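Sorting the Fruit Bowl: How We Store Fruit and Veg on a Shared Bench
Project report, Household Studies elective
Group members: Soudabeh Ranjbar, Manolis Kontogiannis, Davina Pollock
Supervisor: Esperanza Quintanilla
Submitted January 12, 2023

1. Why we picked this

All three of us live in shared houses in Plandetthorpe, and all three of us have thrown out fruit that we paid good money for. Davina kept a running tally on her fridge door in June and it came to more than 500 grams of lemons alone, which started a long argument in the tutorial room about whether lemons belong on the bench at all. Manolis said fridge, Soudabeh said bowl, and Esperanza said that sounded like a project.

So our question was a simple one. If you have a mixed load of fruit and vegetables and one small stretch of bench, which container makes it easiest to put things away, find them again and notice when something is going off? We weren't after a scientific shelf-life study (we don't have the gear or the weeks for it). We wanted to know what people would really use.

2. What we worked with

We kept the produce ordinary: apples, lemons, an orange, capsicums and whatever else was cheap at Paquette, the grocer across from the bus interchange. Dexter Oyelaran in second year lent us a couple of containers from his kitchen and we found the rest on campus. The whole shop came to 1,102 grams on the first weigh-in, before we went back for more apples.

The containers we compared were an open wire basket, a deep bin with solid sides, and a clear glass jar with a wide mouth. We had hoped to include a Bikaro string bag as well, but it needs a hook and we had nowhere to put one.

3. The wire basket

This was the favourite from the start, and we had to work hard at being fair to the others! You can see straight through the sides, so a lemon at the back doesn't get forgotten just because an apple is sitting in front of it. Air gets in from every direction. The rim is thick enough to grab, and the flat base sits steady on the table. 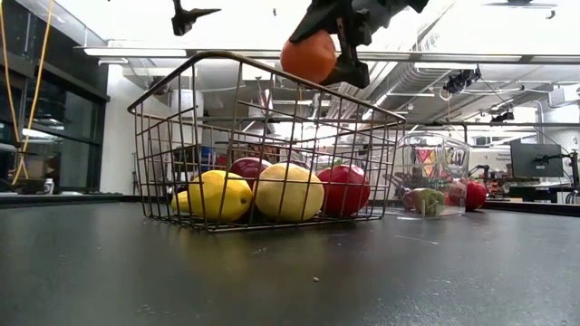
Figure 1. The orange at the rim of the wire basket, with lemons and apples already inside. The glass jar stands to the right.

We learned a few things about loading it. Round fruit wants to roll to the wall and stay there, so the order you put things in matters more than we expected. Big pieces first makes a sort of nest in the middle, and then the smaller ones settle around them. When we started with the small ones they ended up underneath, and every time somebody wanted a lemon the whole lot had to be shifted.

The other lesson was about bruising. Lowering an apple in and letting go near the bottom is fine. Dropping it from the rim is not, as Manolis found out when he checked the base of one afterwards and there was a neat little line from the wire. A folded tea towel in the bottom would fix that, though you'd lose some of the airflow that makes the basket so good in the first place. Soudabeh wants to try a bit of open mesh next time, and I think she's onto something.

4. The bin

Our bin is rectangular with an open top and solid walls, and it's a very different thing to use. Loading it is quick. Nothing pokes through or catches, and you don't have to think much about where each piece goes. If you've just walked in with the shopping and your phone is ringing, the bin wins.

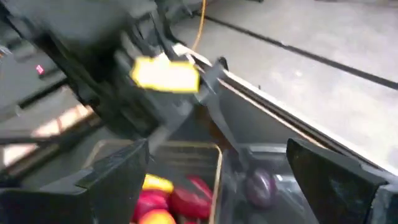 The trouble starts a few days in. With dark walls you really have to lean over and look, and anything at the bottom is out of sight from where you'd normally stand. Davina's housemates tried a similar one for us at home and only discovered a soft capsicum by the smell. On the plus side, bright colours do stand out well against a dark interior once you are looking down into it, so a shallow layer of red and yellow produce is easy enough to check. Our rule of thumb became one layer in the bin, two at the very most.

5. The jar

We nearly left this one out and I'm so glad we didn't. It suits one kind of thing at a time. Lemons look lovely in glass and you notice straight away when you're down to the last one. Big capsicums are a squeeze, and getting a hand in past the shoulder is awkward if you have Manolis-sized hands.

6. What we'd recommend

For a shared house, use a wire basket for the fruit people grab every day and a shallow bin for vegetables that will be cooked that week. Keep the jar for lemons. Put the basket where everyone walks past it, well back from the edge of the bench.

7. Next steps

Weneck, the student housing co-op, has offered us 2 kitchens to try this in next term. We'd like to add bananas, which all three of us were a bit scared of this time, and leave a checklist on each bench so housemates can mark down what gets thrown out.

Thanks to Dexter for the loan of the containers. The tea towels are washed and in the tutorial room cupboard.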